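Assunto: Re: [garras-portateis] garra direita perde a calibração a meio da sessão
De: Zuzanna Głowacki
Data: 16/09/2025

Olá a todos,

Em resposta ao Ryszard, que escreveu:

> Temos duas garras portáteis e a direita anda a dar-nos cabo da
> paciência. Ao fim de umas quantas tomas a abertura dos dedos já não
> bate certo com o registo: fecho tudo e o ficheiro diz que ainda há
> folga. Recalibro, fica bem, volta ao mesmo. Alguém já viu isto?
> É o encoder?
> Ryszard Mazurek

Vimos, pois! Passámos boa parte de maio às voltas com uma coisa igualzinha, e também começámos por culpar o encoder (pobre encoder, trocámo-lo duas vezes). A nossa mesa de trabalho é esta, caso ajude a comparar com a vossa:

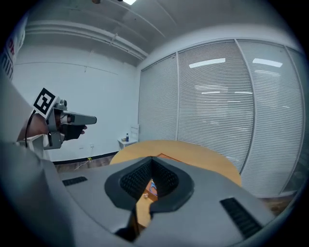 O problema, no nosso caso, era a fixação dos dedos. O parafuso que prende o dedo ao carrinho ia desapertando um nadinha a cada fecho com força, e o dedo ganhava um jogo que à vista não se notava. Com objetos moles passava despercebido. Com objetos duros e finos, daqueles que obrigam a apertar o gatilho até ao fundo, ao fim de 34 tomas já tínhamos o desvio instalado. A Songül só deu por ele quando abanou o dedo com a garra desligada e ouviu um estalinho.

E há a parte chata, a da segurança, que queria mesmo deixar escrita na lista. Numa dessas tomas a tesoura rodou dentro da garra e caiu de bico para o lado da Duygu. Não lhe tocou, mas apanhámos um susto valente. Desde esse dia, tesouras só com as lâminas viradas para longe de quem está sentado, e presas pelo cabo. 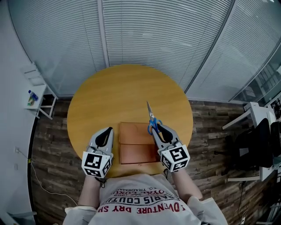 Ryszard, experimenta isto antes de mexeres na eletrónica: desliga a garra, segura o corpo com uma mão e tenta torcer cada dedo com a outra. Se mexer, tira o parafuso, limpa bem a rosca e volta a montar com trava-roscas médio (nós usamos o da Trikik, mas qualquer um serve, desde que não seja o forte, que depois não sai!). Deixa curar de um dia para o outro e só então recalibra. Já fizemos 700 tomas assim e o zero não fugiu.

Ah, e das 2000 tomas que tínhamos gravadas antes, fomos ver as da garra direita uma a uma. Deu uma trabalheira. A Beril escreveu um script que compara a abertura registada no fecho completo com o zero da calibração e marca as suspeitas, posso pedir-lhe que o ponha no repositório se alguém quiser.

Diz qual é a versão dos vossos dedos, que a antiga tem o parafuso mais curto e aí não sei se o trava-roscas chega.

Abraço,
Zuzanna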